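Caderno de laboratório – Kisance, bancada de recolha de demonstrações
2 de outubro de 2022
Entrada: revisão das regras internas para operação de garras manuais (norma Wetutar, versão 2)

A presente entrada regista a aplicação, em sessão, das regras revistas em junho. O texto anterior tinha sido redigido para um único posto fixo e deixava sem resposta a situação em que vários operadores partilham a mesma sala. A revisão mantém a numeração antiga, para que as referências feitas no caderno Erdem continuem válidas.
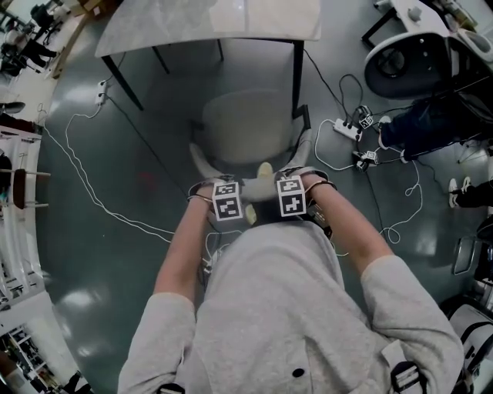

A regra relativa à zona de passagem foi a que suscitou mais dúvidas de interpretação. O texto em vigor determina que nenhum cabo atravesse a área em que o operador se desloca com o arnês colocado. Na posição junto à cadeira clara, o cabo branco descreve voltas largas no chão e a extensão elétrica fica à direita, entre fios brancos e pretos, com dois cubos marcadores pousados no meio deles. Trata-se de um incumprimento de dois pontos distintos: o 4.1 (cabos) e o 4.3 (marcadores fora de uso, que devem ser guardados em caixa fechada). Propõe-se que a extensão passe a ser fixada à perna da mesa e que o 4.3 mencione expressamente o chão, uma vez que a redação atual só fala em bancadas.

Verificação antes da tomada

Foi seguida a lista abaixo. As observações entre parênteses destinam-se à próxima revisão.

1. Confirmar que o arnês está apertado e que as fivelas ficam à frente do tronco. (Sem alterações.)

2. Confirmar que o identificador de cada marcador corresponde ao registado na folha da sessão. O par em serviço tem os números 453 e 91. (A folha deve ter um campo para a mão esquerda e outro para a direita; hoje têm ambos o mesmo título.)

3. Levar as duas garras à frente do corpo, com os dedos apontados para fora, e verificar que há luz verde acesa em cada uma. A tomada não se inicia com uma só luz. (Acrescentar que a verificação é visual e feita pelo próprio operador.)
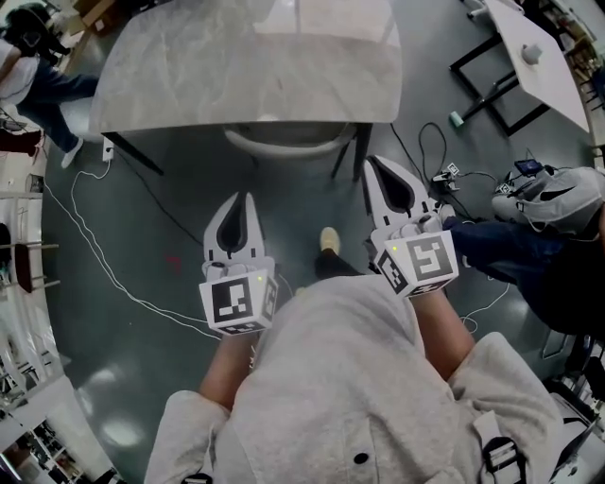

4. Anunciar em voz alta o início da tomada e aguardar a confirmação dos restantes presentes. (A fórmula a usar continua por definir.)

5. Limitar cada tomada a 900 segundos, com pausa obrigatória antes da seguinte. (O limite vem da norma anterior e não foi reavaliado.)

Partilha da sala

O ponto 6 da norma exige distância livre entre operadores, mas não fixa valor nem diz a partir de onde se mede. Com mais de uma pessoa de garra na mão na mesma sala, a omissão torna-se relevante, sobretudo em torno da mesa branca central, onde convergem percursos diferentes. Sugere-se medir a partir da ponta dos dedos da garra com o braço estendido. Fica igualmente proposto que as mochilas e os dispositivos de cabeça constem da folha de sessão, pois alteram o volume ocupado por cada pessoa.
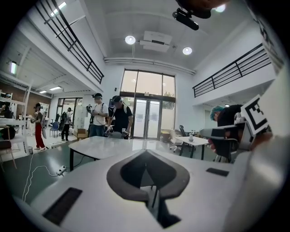
Da Grilton chegou o comentário de que uma distância única seria difícil de cumprir em salas pequenas e de que seria preferível atribuir a cada operador um lado da mesa, com troca apenas entre tomadas. A objeção é pertinente. Respondeu-se que as duas soluções podem coexistir, desde que a atribuição dos lados fique escrita na folha antes da primeira tomada.

Pendentes

Redação nova dos pontos 4.3 e 6.
Campos separados para a mão esquerda e a mão direita na folha de sessão.
Fórmula de anúncio do ponto 4 da lista.
Enviar a versão corrigida à Grilton e anexar cópia ao caderno Erdem.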